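Home Guides Cleaning Shop Contact

How to clean artificial flowers and keep them nice for years

24 Aug 2022, by the Prorker home team

Artificial flowers collect dust very quickly, and when they are dusty they look cheap, even if you paid good money for them. In our shop in Rodosach we get the same question every week: can I wash them? The answer depends on what the flowers are made of, so please read the first step before you take anything to the sink.

What you need

A soft brush (a make-up brush or a clean paintbrush is good), a hair dryer with a cold setting, a mild washing-up liquid, two old towels, a bowl, and a piece of string. For silk you also need cotton buds. All of this together should cost very little, and probably most of it is already in your house.

Step 1. Find out the material

Take one flower and touch the petal between two fingers. Plastic feels smooth and a little stiff, and water stays on it in drops. Polyester feels like thin cloth, and usually you can see small threads at the border of the petal. Real silk is much softer, and it is less common than the labels say. Many flowers sold as "silk flowers" are polyester. Paper and dried flowers must never go in water.

If you are not sure, wet a cotton bud and press it on the back of one leaf for 8 seconds. When the bud comes back with colour on it, the dye is not fixed and you must clean the flowers dry only.

Step 2. Remove the loose dust

Do this outside or near an open window. Hold the flowers with the heads down and blow cold air from the hair dryer, starting from the stems. Never use hot air, the glue inside the flower heads can become soft and the petals will fall. After the dryer, go with the brush from the centre of each flower to the outside.

Dark centres hide the dust well, but pale petals show everything, so on a pink or white flower you should spend more time. Leaves also need the brush on both sides. I often forget the back side, and it is there that the dust stays.

It is easier if you work on a table with a light top and keep the stems together in one place, so you can turn the whole bouquet a little at a time.

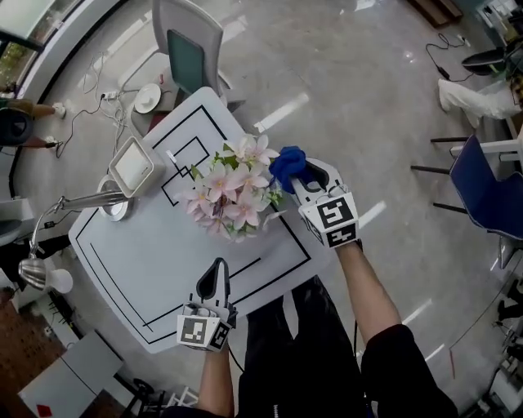 Step 3. Wash plastic and polyester

Fill the bowl with lukewarm water and put in one small spoon of washing-up liquid. Hold the stem and move the head slowly in the water, then rinse it in clean water. Do not rub the petals against each other and do not leave the flowers in the bowl for a long time. If there is a wire in the stem, keep the cut end out of the water, otherwise it will rust and make brown marks.

For a big bouquet with more than 27 heads I would change the water in the middle of the work. When the water is grey you are only moving the dirt from one flower to another.

Step 4. Clean silk by hand

Silk does not like water. Use a cotton bud that is only a bit damp, and touch the dirty place without pressing. Let the petal dry before you touch it again. If a mark does not go away after the second time, leave it and turn that flower to the wall.

Step 5. Dry them well

Shake the flowers softly and lay them on a towel for 17 minutes. After this, tie the stems with the string and hang them with the heads down, away from the sun. They are ready when the inside of the heads is also dry — for thick flowers like peonies and roses this can be the next day.

Do not put them on a radiator.

Step 6. Give back the shape

Bent petals can be opened again with your fingers while they are still slightly damp. For polyester leaves with a fold, hold them some seconds in the steam from a kettle, with a glove on your hand, and then make them flat on the towel. Plastic leaves you should not steam, they can lose their form completely.

When you put the flowers back in the vase, start with the tallest one in the middle and work to the outside. Stems of different lengths look more natural. If the vase is light, put 200 grams of dry sand or small stones in the bottom so it will not fall.

How often?

Brush once a month and wash once or twice a year. In the kitchen the dust mixes with fat from cooking, and there you will need to wash more often. Our Li spray for artificial plants is useful between two washes, but it does not replace the brush. The Uso storage box has a high lid, so you can put away the bouquets of the season without pressing them.

Before storing, check one more time that everything is dry — a closed box with a damp flower inside will smell in August.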